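2019-01-29

Second night in Susville, and I'm writing this on top of the bedspread with my shoes off and a towel around my hair, because the hair dryer in the bathroom gave one cough and quit. I don't mind. The room is warm and there is a little balcony I can just about fit on sideways.

I want to get the bus ride down before I forget it. We left Murkeo a good hour late while the driver finished his lunch (rice and something with a lot of garlic, the whole bus smelled of it, and I was jealous). I'd been told to sit on the left for the river and I sat on the left, and so did everyone else, so the poor bus leaned the whole way up the valley. Danish Bugti was across the aisle from me with his knees up around his ears. He had been on the same ferry as me last week and we never said a word, and now of course we can't stop talking. He's going on to Wurkano to see his aunt and has a bag of presents for her that he will not put on the rack for anything. 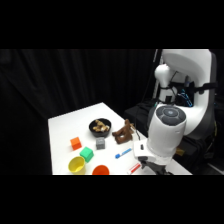

We stopped once, at a place with a tin roof and a row of stalls, and I had my first experience with the local bathrooms. You pay 20 at a little window and the lady hands you a folded square of paper, and that is your paper, so you had better plan accordingly. There's a bucket and a dipper in place of a flush. I went in feeling like a nervous kid on the first day of school and came out feeling quite proud of myself, and the lady at the window gave me a nod that I have decided was respect. Grandma had one like it behind her house when I was small, and I remember holding Mom's hand all the way across the yard in the dark. Funny how that came back to me – the cold ground, the flashlight, Mom humming so I'd know she was still outside the door.

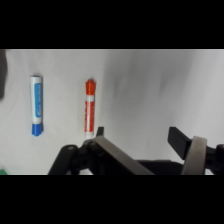 This morning I walked up to the old bathhouse. It's 54 steps according to the sign at the bottom and I believe the sign. You leave your shoes in a cubby, wash yourself sitting on a stool so low that getting up again is its own adventure, and then you get into the big pool with all the grandmothers. They made room for me right away. One of them poured water over my shoulders without asking, and scolded me (I think) for getting in too fast. It cost 700, and I stayed until my fingers were prunes. I would have paid a lot more for it. 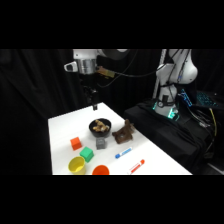
Supper was at the Ackermann guesthouse down the street, where they'll feed you even if you aren't staying there. Eoin Daly runs the kitchen, and he came over to ask if the soup was too hot for me. I said no with tears running down my face. He brought bread. He says I should come back in April when the road over the pass is open and the whole town moves its tables outside, and I said I would, and I meant it while I was saying it.

I have to remember to set aside 3,000 for the bus tomorrow, small bills if I can get them. Danish is knocking on the wall, which means he's found the tea.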